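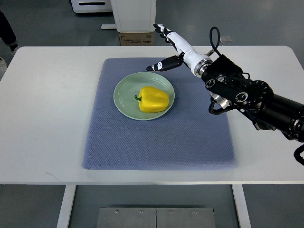 그림 4-1. 연녹색 접시에 올린 노란 파프리카

4장. Mitance 재배기에 파프리카 모종 옮겨 심기

3장까지 따라오셨다면 물통 조립이랑 조명 기둥 연결은 끝났을 거예요. 이제 제가 제일 좋아하는 단계입니다! 저는 상추로 시작했다가 파프리카로 넘어왔는데, 상추 때 하던 대로 했다가 첫 모종을 그대로 보냈거든요. 그래서 이 장은 좀 길어요.

준비물
본잎이 여섯 장쯤 나온 모종, 재배 스펀지, Reinholz 양액 A와 B, 계량컵, 지지대(상자 맨 밑 칸에 납작하게 들어 있어요. 저는 그걸 모르고 하나 더 샀습니다).

4.1 심기
1. 전원 플러그를 뽑습니다.
2. 물통을 안쪽 하한선까지만 채우세요. 나머지 물은 나중에 넣습니다.
3. 모종 뿌리의 흙을 미지근한 물에 살살 흔들어 털어 냅니다. 끝까지 안 떨어지는 흙은 그냥 두세요. 억지로 떼다가 잔뿌리가 다 끊어져요.
4. 스펀지의 칼집을 벌려 줄기를 끼우고, 뿌리는 아래로 늘어뜨립니다.
5. 스펀지를 가운데 구멍에 넣습니다. 파프리카는 한 대에 한 포기예요. 양옆 구멍은 마개로 막아 주세요.
6. 물을 상한선까지 마저 붓고 플러그를 다시 꽂습니다.

주의: 양액 A와 B를 원액끼리 섞지 마세요. 하얗게 가라앉아서 못 쓰게 됩니다. A를 물에 풀고 잘 저은 다음에 B를 넣으면 돼요.

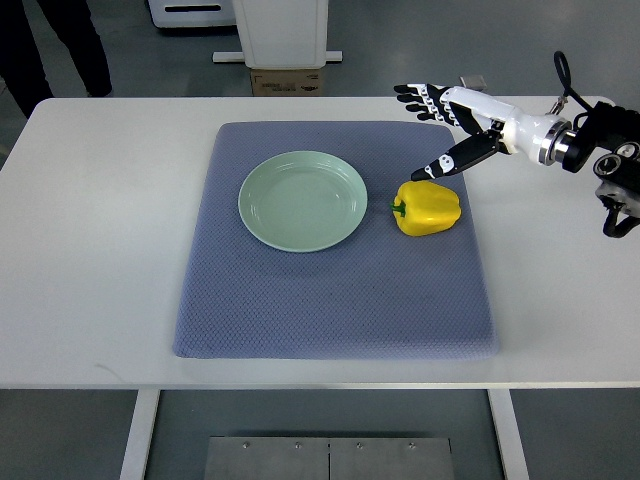 4.2 조명과 지지대
1. 조절판에서 '열매' 모드를 고릅니다. 화면에 321이라는 숫자가 잠깐 떴다 사라지는데 펌웨어 번호니까 놀라지 마세요. (저는 고장 코드인 줄 알고 설명서를 한참 뒤졌어요.)
2. 조명 높이를 모종 끝에서 한 뼘 위로 맞춥니다.
3. 줄기가 휘청거리기 시작하면 지지대를 꽂고 끈으로 느슨하게 8자로 묶습니다. 기둥은 82cm까지 늘어나는데, 저희 집 선반에서는 그 높이가 안 나와서 결국 바닥에 내려놓고 키우고 있어요.

참고: 첫 꽃은 따 주는 게 좋습니다. 저도 너무 아까워서 한 번은 그냥 뒀는데, 그 포기는 키가 도통 안 크더라고요.

4.3 꽃이 핀 다음
1. 하루 한 번, 꽃이 달린 줄기를 손가락으로 톡톡 건드려 주세요. 실내에는 벌이 없으니까요.
2. 양액을 보충할 때마다 Lerkgate 앱의 '기록' 칸에 날짜를 남겨 둡니다. 종이에 적으셔도 상관없어요.
3. 열매가 초록색에서 더는 안 커지는 것 같아도 기다리세요. 노란 품종은 그 상태로 꽤 오래 버티다가 색이 돌기 시작합니다.
4. 색이 고르게 들면 꼭지를 조금 남기고 가위로 자릅니다. 손으로 비틀어 따면 가지째 찢어질 수 있어요.

주의: 자른 열매를 젖은 채로 봉지에 넣지 마세요. 물기를 닦고 키친타월에 싸서 냉장고 채소 칸에 두시면 됩니다.

물통 청소와 펌프 분해는 5장에 있습니다. 스펀지나 마개를 잃어버리셨다면 Husell 부품 목록에서 284번을 찾으세요. 둘이 한 봉지로 옵니다.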